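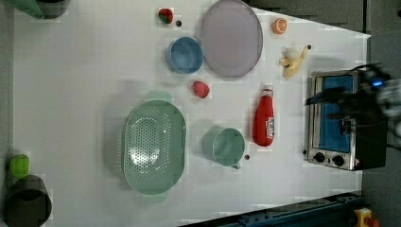 Larkwood lab builds a library of kitchen moves for its robot arm

PLESINE, 10/12/26. A small lab at Larkwood has recorded 3913 examples of a robot arm handling toy food and dishes, and plans to use them to train a system called Ramau. Each example covers one short task on a white tabletop set with a toaster oven, a plate, a bowl and other kitchen items.
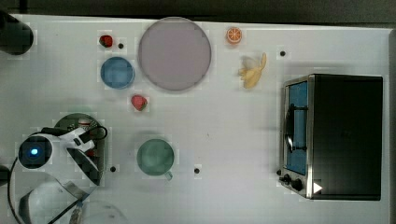

The arm at work over the practice table in Plesine.

An operator guides the arm through each task while cameras and joint sensors keep a record. Takes run up to 30 seconds. Of the total, 2644 have been checked and labeled so far. The rest are waiting for review, and failed attempts are kept in a separate set.

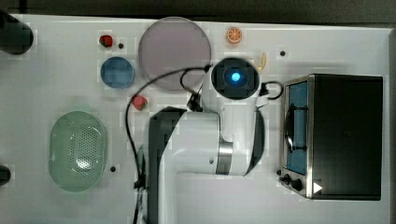 Kayode Akinola said the failed takes should get as much attention as the good ones, and that he would like to see them released too. A system that has only been shown clean grasps has little to go on when a cup slips, he said.

The lab has not decided on a release. It changes the layout of the table between sessions so that Ramau does not learn one fixed arrangement. Seven operators have taken turns at the controls, and their habits differ enough that the lab logs who made each take.

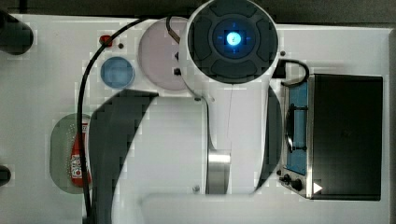
Kristýna Kolář

Training on the checked examples starts in December on computers rented from Hamann. The first test will ask the arm to move a single item onto a plate. Tasks with the oven door come later.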